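How to Mark a Trading Range and Set Orders Around It

Updated 2023-10-01 by Necati Öztürkmen

A range is a stretch of price action in which the market turns down from about the same level and turns up from about the same level more than once. The method below covers finding the two edges, checking that the range is wide enough to trade, sizing the position and placing the orders. It works on currency pairs, metals and index contracts. It does not work well on thinly traded shares, where a single large order can push price through both edges in one session.

You need a charting program that shows candles and the average true range (ATR). The menu names given here are the ones in Grolus. In Ekeck the same tools are under Studies.

Step 1. Choose the chart

Open the four-hour chart and load enough history to cover the last big move. Remove every indicator except ATR, set to 10 periods. Moving averages run flat through the middle of a range and give crossing signals in both directions, so they are left off until price has broken out.

Step 2. Mark the edges

Find the two most recent swing highs that stopped near the same price. Draw a horizontal band from the lower candle close to the higher wick. Do the same with the two most recent swing lows. Use bands, since a single line will be missed by a few ticks on one touch and crossed by a few ticks on the next.

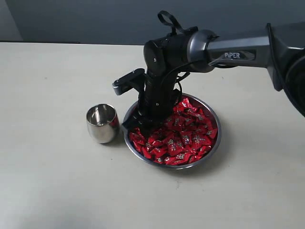 If the upper and lower bands slope in the same direction, you have a channel and the orders described in Step 5 have to be moved every day. If they slope toward each other, leave the market alone for now. Only flat bands qualify.

Step 3. Check the width

Measure from the inside of the lower band to the inside of the upper band, then divide by the current ATR reading. The result should be 7 or higher. Below that, the spread and normal noise take too much of the available distance, and the stop ends up nearly as far away as the target.

Check the spread at the hour you expect to trade. Spreads on most pairs widen around the daily rollover, and a range that passes at midday can fail late in the evening.

Step 4. Size the position

Decide the amount you are prepared to lose if the stop is hit. Keep it below 2 percent of the account, and keep it the same from one trade to the next. Then:

Position size = amount at risk / (stop distance x value of one point)

Round down to the nearest size your broker accepts. Contract values differ between brokers, so read the specification sheet for the instrument and do not copy a figure from another platform.

Step 5. Place the orders

For a long trade, put a limit buy at the top of the lower band. The stop goes one ATR below the bottom of the same band. The target goes just inside the upper band, leaving room for the spread. For a short trade, reverse everything. Enter the stop and the target in the same ticket as the entry – a limit order that fills while you are away has to be protected from the start.

Do not place the long and the short at the same time unless your account permits both. On many accounts the second order will close the first.

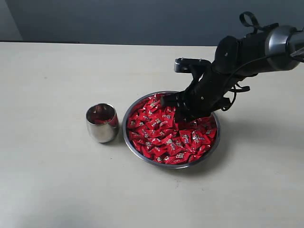

Alfredo Padilla: I would wait for a candle to close back inside the range before buying. Resting limits at the band got me filled on every real breakdown in January, and the stop went each time.

Waiting for the close is a sound variation. The entry price is worse and some trades are missed, but fills during a breakdown become less common. If you use it, replace the limit order with a price alert and recalculate the size from the new entry, as the stop distance will be longer.

Step 6. Manage the trade

Leave the stop where it is until price has crossed the midpoint of the range. After that it may be moved to the entry price. Moving it sooner tends to close the trade on an ordinary pullback.

Cancel any unfilled order before a central bank decision or a major jobs report. Price can gap past a stop on such releases, and the loss will then be larger than the one worked out in Step 4.

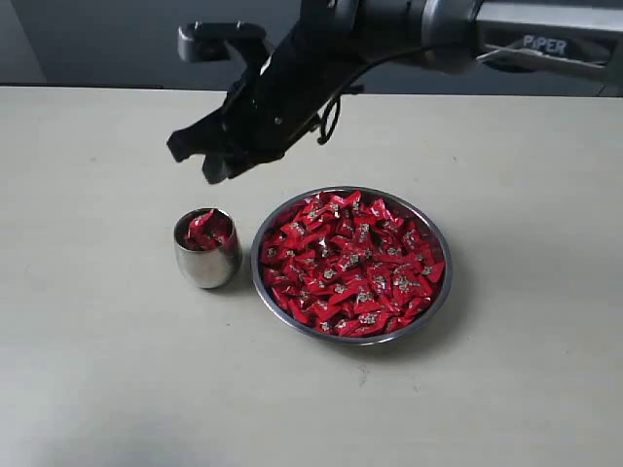 Step 7. Know when the range is over

Treat the range as finished when a daily candle closes outside either band by more than one ATR. Delete both bands and any resting orders. Old edges sometimes act as support or resistance later, but they need to be tested again before they are used.

Record each trade with the entry, stop, target, range width in ATR and reason for exit. A plain spreadsheet is enough. Keep the trades entered by limit and those entered after a close on separate sheets so the two sets of results can be compared.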